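Equipment Review: Drosta 31 Mandoline Slicer

Prepared for the Fleltdale Community Kitchen, August

## Purpose of the review

The Fleltdale Community Kitchen prepares a cold lunch alongside its hot meal throughout the summer months. Most of the vegetable slicing for that lunch has been done with chef's knives, with mixed results. Experienced cooks produce even slices at good speed. New helpers work slowly and tend to cut the vegetables too thick, and the salads made on those days hold less dressing and take up more room in the serving pans.

The kitchen therefore agreed to test a hand-operated mandoline slicer. The model selected was the Drosta 31, sold by the Szabo restaurant supply store at a price of 70 dollars. The kitchen bought the unit at the normal shelf price. Neither the maker nor the store was told that a review would be written, and neither has seen this text before release.

The slicer was used on the regular lunch shift for 3 weeks. It was compared with the older Dudia slicer that the kitchen has owned for several years and with ordinary knife work.

## What is in the box

The Drosta 31 arrives in a plain carton with the main body, a straight blade already fitted, two comb blades for strips, a food holder, a cleaning brush and a folded sheet of instructions. A storage sleeve for the comb blades is included. The sleeve is a welcome addition. The Dudia slicer came with its spare blades wrapped in paper, and one of them was lost in the first year.

The instructions are printed in small type and rely heavily on line drawings. The drawing that explains how to remove the straight blade shows the release tab from the wrong side, and two of our cooks read it incorrectly. We have since written our own instruction card and hung it beside the prep counter. Any kitchen buying this model should expect to do the same.

## Setup and stability

The slicer can be used flat across a bowl or propped at an angle on its folding rear leg. The leg locks firmly and showed no movement during the test. The rubber feet grip well on steel counters. On a plastic cutting board they grip less well, and a damp towel underneath is advised.

At its widest point the body fits across our medium mixing bowls but not across the large ones. Staff preparing coleslaw in quantity had to slice onto a tray and then transfer the cabbage, which added a step. The Dudia slicer is longer and does fit the large bowls.

Thickness is set with a dial on the right side. Each position clicks clearly into place, and the setting did not drift during long sessions. The dial markings are printed, not molded, and are already a little worn. The kitchen would have preferred raised numbers.

## Results by vegetable

**Cucumber.** Cucumbers are the item we slice most often in summer, and the Drosta performed very well with them. The blade passes through the skin without pulling, and the slices come away whole even at the thinnest setting. Unpeeled cucumbers gave the neatest edges. Peeled ones sometimes slipped in the food holder and had to be pushed back onto the pins. Cooks who trimmed both ends flat before starting had no trouble keeping the slices round.
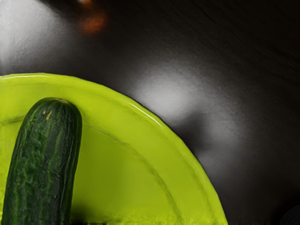 *Cucumber on a lime-green plate.*

Slices from a well-chilled cucumber were firmer and stacked more easily than those from one kept at room temperature. This is true of knife work as well, but the difference is greater at the thin settings. Kitchens making a vinegar salad should salt the slices for a short time and drain them, as thin slices give up their water quickly and will weaken the dressing.

**Potatoes.** Firm potatoes sliced cleanly at every setting. Starch builds up on the deck after several potatoes and makes the surface sticky. A quick wipe or a splash of cold water solves the problem. Slices for gratin were even enough to cook through at the same time, and this had been a regular complaint with knife-cut potatoes.

**Carrots.** Carrots were the weakest result. Thick carrots need considerable force, and the food holder does not grip the narrow end. Staff were asked to stop early and finish the last portion of each carrot with a knife. The wider comb blade produced good strips from medium carrots, while the narrow comb blade clogged often.

**Onions.** Onions must be halved and placed cut side down. When this was done, the results were good. Whole onions came apart in the holder and should not be attempted.

**Cabbage.** Quartered cabbage shredded quickly, and the texture was finer than anything we had been able to produce by hand. The holder is too small for a quarter of a large cabbage, so we cut the pieces smaller and used a cut-resistant glove in addition to the holder.

**Tomatoes.** We do not recommend this slicer for ripe tomatoes. The straight blade presses on the skin before it cuts, and soft fruit is crushed. A serrated knife remains the better choice.

## Safety

A mandoline is among the more dangerous hand tools in any kitchen, and the Drosta 31 is no exception. The blade is very sharp on delivery. The kitchen requires the food holder to be used at all times, and a cut-resistant glove is to be worn on the hand that guides the food. No glove is supplied with the product. The cost of a pair should be added to the purchase price when budgets are drawn up.

The dial has a locked position in which the deck rises to cover the blade. This is the best safety feature on the unit and a clear improvement on the Dudia, whose blade is exposed whenever the slicer is out of its case. Staff are instructed to return the dial to the locked position before setting the slicer down.

Removing the straight blade for cleaning calls for care. The release tab is stiff, and the blade can come free suddenly. We have limited this task to trained staff.

## Cleaning and storage

The body, the holder and the comb blades may be placed in a commercial dishwasher according to the instructions. The straight blade should be washed by hand. We followed this advice and found no rust or loss of edge during the test. Shreds of cabbage and carrot collect in the channel beneath the dial, and the supplied brush reaches them without difficulty.

The rear leg folds flat, and the whole unit can be hung from a hook or stored upright on a shelf. The food holder clips to the deck for storage, but the clip is loose and the holder fell off more than once when the slicer was lifted down. A wide rubber band keeps it in place.

## Durability

A short test cannot settle the question of long-term wear. The maker's sheet states that the straight blade is good for 2000 cuts before it needs replacing. For a home cook this may be a long period. For a kitchen such as ours it is not, and replacement blades should be ordered together with the slicer. Szabo lists the blades separately and had them in stock at the time of purchase.

No part cracked or bent during the review. The corner of the deck shows light scratches from contact with the steel counter, and these do not affect its use.

## Comparison with the Dudia slicer

The Dudia is heavier and longer, and it handles large vegetables with less effort. Its thickness control is a simple screw that loosens during use, so slices grow thicker as the work goes on. The Drosta gives more even results, is safer to put down and takes up less space. For cabbage and other bulky items in large amounts, the Dudia still has a place, and the kitchen will keep both.

## Recommendation

The kitchen recommends the Drosta 31 for small and medium food programs that slice cucumbers, potatoes, onions and cabbage on a regular basis. It is not recommended as the only slicer for kitchens that work mainly with carrots or other hard roots, or for any site where staff cannot be supervised while using it.

Programs placing an order should include the following:

- one spare straight blade
- one pair of cut-resistant gloves
- a printed instruction card for the prep area

The unit will remain in service at Fleltdale. Notes on blade wear will be added to this review after the winter season.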